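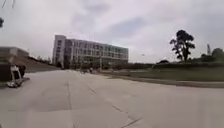 Home Workshop Kitchen Garden Ask Us

Filed under: Garage Builds, Small Robots

Tips for a first rolling robot

If you've been putting off building a robot that drives itself across the yard, start this weekend! I put mine together on a bench at the Donov shared shop, and I had more fun than I've had with any project in years. These are the tips I wish I'd had taped to the wall.

Build the base first and leave the clever parts in the drawer. Get two drive wheels and a caster on a flat board, hook up the motors, and push the thing up and down the shop floor by hand. Does it roll straight with the power off? If it drifts, fix that now, before there are wires in the way. Mine pulled left for a whole evening until Helmi Sjöberg put a straightedge across the motor mounts and found one sitting a hair crooked. A single washer cured it.

Put the battery low and between the wheels. I had mine at the back on the first try and the nose popped up every time it took off (very funny, very bad for the steering).

Big soft wheels are worth the money if you plan to leave the shop. Concrete looks smooth until you send a little cart over it, and then every joint and crack gives it a knock. Hard plastic wheels shook a connector loose on my first long run. Now I put a dab of hot glue on each plug and a zip tie every few inches along the wires.

Mount the camera on rubber. I used slices of an old garden hose under the bracket, with nylon screws snugged down just enough to hold. Wipe the lens before every run, too - a thumbprint can wreck a whole afternoon of line following.

Overcast days are wonderful for testing. Strong sun throws hard-edged shadows, and my robot will dodge a shadow as if it were a brick. Get it working under gray skies first and teach it about shadows later.

Find lots of open pavement and somebody to walk beside the robot with the stop switch. Make that switch big and red and wire it straight into the motor power, so it works even when the program has frozen. Shu-fen Leung has saved my wheels from a curb more than once with it!

Start slow. I cap the motors at 23 percent for any new code and only raise it after three clean runs.

Keep a notebook. Write down the battery voltage, the tire pressure if you have air tires, and what you changed since last time. One change per run, even when you're itching to fix everything together. Mine is up to run 112 and I still flip back to the early pages when something acts up.

Parts worth having in your pocket outdoors: spare fuses, the hex key that fits your wheel hubs, electrical tape, a rag, and a charged phone for filming the wobbles in slow motion.

The shop's robot bench is open Thursday evenings. Bring your own battery charger, as the shared one is usually taken by seven.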